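# Chapter 6: Material Flow and the Cost of Waiting

**In this chapter**

- The difference between work time and waiting time
- Little's law and how to use it
- Bottlenecks, starved stations, and blocked stations
- Where to place a buffer and how large to make it
- Reading a flow chart for a small plant

## 6.1 A furniture fittings plant

Brestden is a medium-sized plant that makes hinges, drawer slides, and shelf brackets. Valter Meireles became its production manager in June, and in his first week he followed one order through the building. The order was for 3,275 hinges of a type the plant calls the Kustum. He wrote down the time at which the order entered each department and the time at which it left.

The stamping press needed less than a shift to cut the blanks. Bending, plating, assembly, and packing together needed a little more than two shifts. The order still took 92 hours to go from raw strip to the shipping dock. For most of those hours the parts sat in bins, either waiting for a machine to be free or waiting for someone to move them.

Most plants look like this when they are measured for the first time. Managers tend to know their machine speeds very well, because speeds are printed on the equipment and discussed at every purchase. Waiting has no label on it. It shows up only as late orders and as bins standing in the aisles.
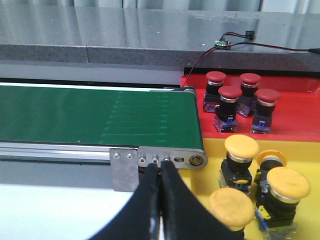 Three terms are used throughout the chapter. **Throughput** is the number of units that leave a process in a given time. **Work in process**, or WIP, is the number of units that have entered the process and have not yet left it. **Flow time** is the time one unit spends between entering and leaving, including all waiting. Throughput and WIP can be counted directly. Flow time can be measured, as Meireles did, but it can also be calculated from the other two.

## 6.2 Little's law

The relation among the three quantities is

**WIP = throughput × flow time**

and it holds for any process that is stable over the period studied. Stable here means that units leave at the same average rate as they enter. The relation does not depend on the order in which jobs are handled, on the number of machines, or on how much the processing times vary.

Suppose a plating department finishes 50 racks per day and holds 150 racks on average. Flow time is 150 divided by 50, or three days. If the department wants a flow time of two days and cannot plate any faster, it must hold only 100 racks. Releasing more racks into the department will lengthen the flow time and leave throughput where it was.

This last point is often resisted on the shop floor. A foreman who sees an idle bench will want to send it work. If the work then waits at the next bench, the plant has gained nothing and has one more bin to store.
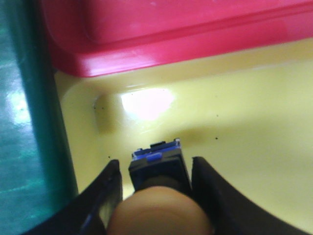 ## 6.3 Bottlenecks, starving, and blocking

The **bottleneck** of a line is the station with the lowest capacity. Over a long period, the line as a whole cannot produce more than its bottleneck. At Brestden the monthly records for the Brutel drawer slide showed the following capacities:

| Station | Capacity (units per week) |
|---|---|
| Stamping | 3,275 |
| Plating | 2,192 |
| Assembly | 1,537 |

Assembly is the bottleneck. If stamping and plating run at full capacity, plated parts pile up ahead of assembly at a rate of 655 units per week, the difference between 2,192 and 1,537. A faster press would do nothing for output.

A station is **starved** when it is ready to work but has no parts. It is **blocked** when it has finished a part and has no place to put it. Both conditions stop the station, and from a distance they look alike. The remedies are different, so a supervisor recording stoppages should write down which one occurred. Starving points to a problem upstream. Blocking points to a problem downstream or to a lack of space between stations.

An hour lost at the bottleneck is lost to the whole line. An hour lost at stamping, in the table above, can be made up later — the press has capacity to spare. For this reason the bottleneck is the station most in need of protection, and the usual protection is a buffer placed just ahead of it.

## 6.4 Moving parts between stations

Parts can be moved in batches, by cart or forklift, or one at a time, by chute, roller track, or belt. Batch movement is cheap to set up but adds waiting, because the first part in a batch cannot leave until the last one is done. With a belt, each part moves on as soon as it is finished. The belt also acts as a small buffer, and its capacity is limited by its length and by the spacing of the parts.
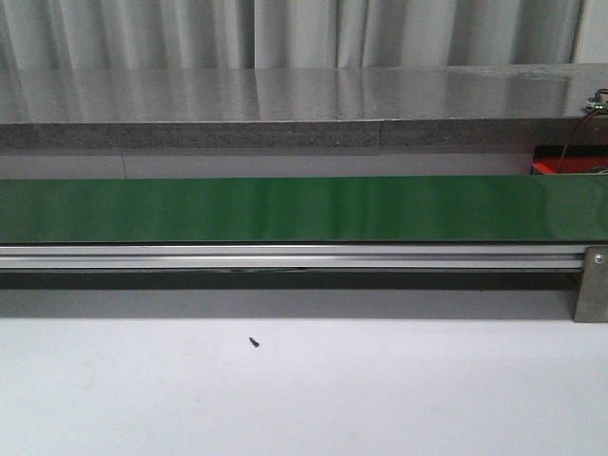
**Figure 6.1** A belt conveyor with an aluminum side rail. The belt is empty.

Rizal Liem, the process engineer at Brestden, compared the two methods for the Purba shelf bracket. His worksheet is used in Section 6.5, where the reader is asked to find the batch size at which a cart and a belt give the same flow time.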